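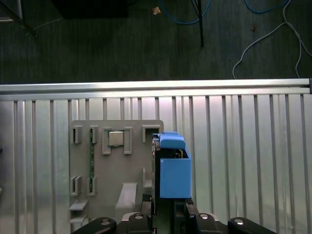

The blue piece up by the grey board, with the carpet behind.

Oct 11, 2025

I have been promising myself a proper Saturday at the bench for weeks, and I finally got one. The kettle was on early, the radio was muttering away, and I had the whole morning for the blue part and the grey board it goes with. I do love a board with raised clips on it! There's something so friendly about them (my old Fitar kit had them too, and I still miss it).

What slows me down every time is the little stuff. The board has its clips and slots, and then there's that small square of shiny metal sitting in its bracket, which looks like a processor and makes me hold my breath whenever my sleeve goes near it. So I go gently, stop for tea, and come back to it.

The floor is another matter. Cables on dark grey carpet are very hard to see in your socks – ask my left foot. I bought a box of 700 cable ties in April, from the shop in Loddale, and I have used 2 of them. I mean to do the floor next weekend, and then sort the drawer where the spare screws live, and maybe write up the Nirondale shelf as well if the weather stays this wet.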